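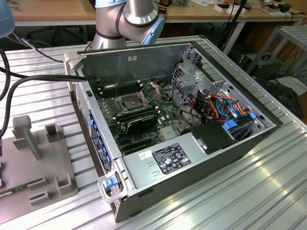 The arm at Misholm: what we were told and what we've seen

Members who work on the refurbishment side at Tolloda will have walked past the ribbed aluminium table by now. A desktop tower goes down on its side with the panel off, and the robot arm works over it from above. Management calls the whole thing Flinemero. Most people on the benches call it the arm.

The presentation in August said it would "free skilled staff from repetitive strip-down". We asked for that to be put in writing with job numbers attached, and have had a slide deck instead. The slides say the cell will handle 1,000 towers in its first full year. Last year the bench team stripped and tested 1,183, by hand, with six people, and nobody thought to make slides about it.

To be fair to the engineers from Treloar, who are setting it up, they have never claimed more than they can show. They will tell you which parts of a tower they are working on and which they have left alone. The bigger claims come from further up the building.

What the job involves

Anyone who has opened one of these towers knows it isn't one job. There's the processor socket with its lever and metal plate, the memory, the cards, and then the drive end, where the cables run in a knot of orange, red, blue and black. A person pushes the cables aside with the back of one hand and carries on. We'd like to know how the arm is meant to do that, and so far the reply has been that drives are "phase two".

Someone also has to get the side panel off and put the tower on the table square enough for the arm to find what it's after. Under the current plan that someone is a bench technician. So is the person who clears a stoppage, and the person who takes over when a machine comes in with a bent bracket or a different board. None of this appears in the time savings. We have asked for it to be counted.

Mohandas Thampi has been on the benches for nine years and was asked to show the engineers how he does a processor. He did it several times over while they watched and took notes. His view is that they were polite and listened well, and that he'd have liked to be told beforehand what the notes were for. "I'd have still done it," he told us. "I'd have asked what grade it was at, though."

That is a fair point and we have raised it. Teaching a machine your job is training work, and Tolloda already has a rate for training work. 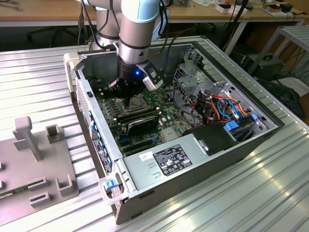

Where the two fingers go

Most of the effort so far is at the middle of the board. The gripper has two black fingers and they come straight down over the socket, close enough that you find yourself holding your breath. Pins and contacts there are easily spoiled, as everyone on the bench has learned the expensive way at least once.

Which brings up blame. When a technician damages a board it goes on the fault sheet against their initials. We asked whose initials go on the sheet when the arm does it, and the first answer was the technician on shift. That has been withdrawn after a short and fairly lively meeting, but the replacement wording hasn't reached us. Until it does, please write "cell" in the initials box and keep a copy.

We are also asking for:

A written statement that no bench post goes while the cell is on trial.

The training rate for anyone who demonstrates work to the engineers, backdated to August.

Setting up and clearing stoppages to be logged as work, with its own code.

Sight of the trial results, including the bad days.

The next meeting with management is on 21/01/2023 in the Misholm canteen. Send anything you want raised to your rep beforehand.

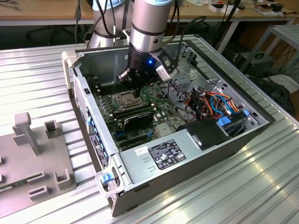 Do I have to work with the arm if my supervisor asks me to?

During the trial it is voluntary, and that much we do have in writing. If you say no, you stay on your normal bench at your normal rate. Tell your rep if you're leaned on.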